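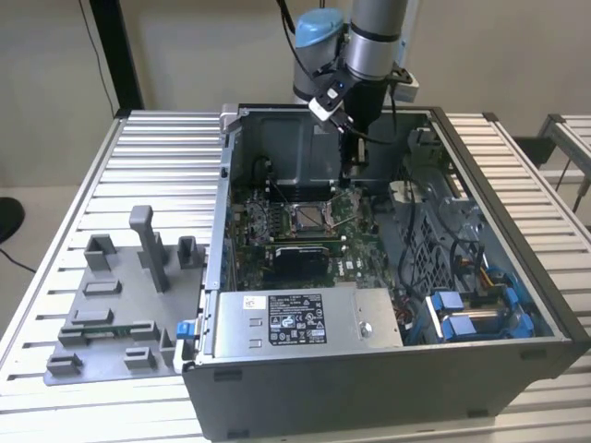

Mix notebook, Clilari EP, day 9

November 10, 2023. Room B, Wastville. In: me (Perihan), Bülent until lunch, Adebayo all day. Kevser on the phone twice.

Where we are

Five songs, four mixed to a point where I'd play them to someone. "Pillow" still a mess. "Bloxham" has a good verse and a chorus that goes small when it should open up. Label wants everything by the end of the month, Nevzat wants to master all five in one go so the levels hang together. Fine by me but it means Pillow can't be the one that trails in after.

Pillow, drums

Went back to the takes from May. We had been using take 4 all this time, everyone agreed on take 4, and today on the big speakers it sounds careful. Take 2 rushes into the second chorus but it's alive. Bülent was against, then listened to it twice with the vocal up and stopped arguing. Used take 2 whole, no comping, except the last bar before the bridge where the stick clicks a rim and it reads as a mistake. That bar is from take 4. Tempo's a hair different, crossfaded on the crash, can't hear it. Adebayo can't hear it either and he was looking for it.

Kick: cut at 200, wide, more than I'd normaly do. The boxy thing went away and the bass guitar suddenly had notes. Tried a sample under the kick. Took it off. Tried it again after coffee. Off.

Snare: bottom mic flipped, was out with the top one the whole time!! My fault, it's written on the May track sheet in my own handwriting. Check the other four songs for the same. (Checked: Bloxham had it too. Others OK.)

Overheads down 2 dB, room mics up until it got silly and then back a bit. Room mics compressed hard, slow-ish attack, fast release. Breathing with the song now. If Kevser says it's pumping, it is, that's what it's for.

Pillow, bass

DI only. Amp track has a buzz that comes and goes and I spent forty minutes with a notch on it before giving up. Ran the DI out through the little tube amp in the corridor, miked close, blended under. Adebayo on corridor duty moving the mic and shouting through the door. Position that worked: off the center of the cone, towards the edge, a hand's width back. Photo not needed, there's tape on the floor.

Bass and left hand of the piano fight in the bridge. Bass goes up the octave there? Would need Bülent to replay it. He's willing, his bass is at home. Leave piano thinner for now, high pass at 140, see if anyone misses it.

Pillow, vocals

Lead is the scratch vocal. Long talk about this. Kevser sang it again properly in the booth last month, six passes, all in tune, all lovely, and none of them has the thing where she nearly laughs on "turn the cold side over". So scratch it is, bleed and all. There is acoustic guitar all over it. Means the acoustic can't be moved much left or right or you hear a ghost of it in the middle. Acoustic goes in the middle. Solves itself.

De-essed lightly, first line of verse 2 done by hand. One breath before the bridge turned down, not out. 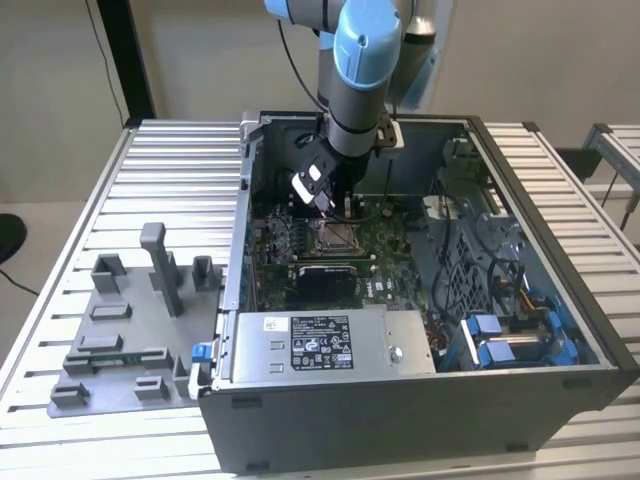 Harmonies: three parts tracked, using two. The top part makes it sound like a different band, a much more cheerful one. Kept the low one quite loud in chorus 2, and then in the last chorus both, doubled, spread wide, with the plate on them and nothing on the lead. Lead dry against all that is the best thing we did all day. Adebayo's idea, put that down so he gets the credit when we all claim it later.

Phone call 1 with Kevser: likes the dry lead, wants the ending longer. There is no more ending, the band stopped playing. She hummed something down the phone. Told her to record the hum and send it.

Phone call 2: she sent the hum. It's good, annoyingly. Placed it over the last chord, which I let ring out on the reverb. Phone recording, kept it sounding like one, just rolled off the fizz at the top.

Bloxham chorus

Problem: verse guitars are already wide and bright so the chorus has nowhere to go. Pulled both verse guitars in towards the middle, took a shelf off the top. Verse now slightly boring on its own, chorus now arrives. Bülent left before this so he'll hear it fresh, don't tell him what changed.

Organ: out of verse 1 completly. In at half level verse 2. Full in chorus. Leslie goes slow to fast one bar before the chorus and you can hear it spin up, previously buried under the tambourine. Tambourine is now off to the right and down. Sorry tambourine.

Tried the whole chorus up 1 dB with automation on the mix bus. Cheap trick. Works. Keeping it.

Still wrong: second half of the guitar solo, string noise on every shift. Could be charming. Sounded charming at noon and terrible at five.

Other songs, quick

Song 1: no touching. Anyone who opens this session gets to explain themselves.

Song 3: Nevzat says low end is heavy on his speakers, fine in his car. Took the bass down half a dB and will not do more till he's heard it next to the rest.

Song 4: fade is too long. Started the fade at the second "hey" and it's gone by the time the guitar goes out of tune, so two problems fixed with one fader.

Gear

Channel 7 on the desk crackles when you touch the pan. Don't touch the pan. Channel 8 is fine.

Left headphone in the booth is dead again, wiggle at the plug. Needs a new lead, Adebayo to solder, he says not today.

Session drive is near full. Cleared the bounced stems from the demos, left everything from May. Backup ran while we ate, Pillow folder verified, 1432 files, same on both drives. Please stop saving takes to the desktop, whoever it is. (It's Bülent.)

Tape echo: motor is slow when cold, leave it on for half an hour before using it for anything with a tempo. Found this out on the piano.

Listening, end of day

Played Pillow and Bloxham back to back on the small speakers, then the kitchen radio thing, then phone. Pillow on the phone: kick vanishes, vocal great. Bloxham on the phone: organ all you hear. Organ down a touch in chorus 2 then. Did it, printed again.

Next to each other Pillow is quieter and feels like it. Not going to push it. Nevzat can bring it up if he wants, leave him room, nothing on the mix bus beyond the gentle compressor.

Order for the EP came up again. Kevser wants Pillow last. Bülent wants it first, "so they know". Adebayo said put it third and got looked at. I think last, the hum needs silence after it. Will go with whatever stops the emails.

Prints

Pillow mix 6, mix 6 vocal up, mix 6 instrumental. Bloxham mix 11, mix 11 with old organ level in case I've lost my mind. All in the shared folder, named properly this time.

To do

Bülent: bring bass, bridge of Pillow, up the octave. One hour max.

Kevser: lyrics for the sleeve, final spelling, including whether it's "gray" or "grey" in verse 2 of song 4 becuase it's different in every document.

Nevzat: send him Pillow 6 and Bloxham 11 tonight. Ask what spacing he wants between tracks, or if we do it.

Adebayo: headphone lead. Corridor amp back where it lives before somebody trips on it.

Me: string noise in the solo, with morning ears. Piano in the bridge after the bass is redone, put the 140 filter back to where it was if there's space. Write the May track sheet mistake somewhere big.

Lights off at nine, tape echo was still on, went back up for it.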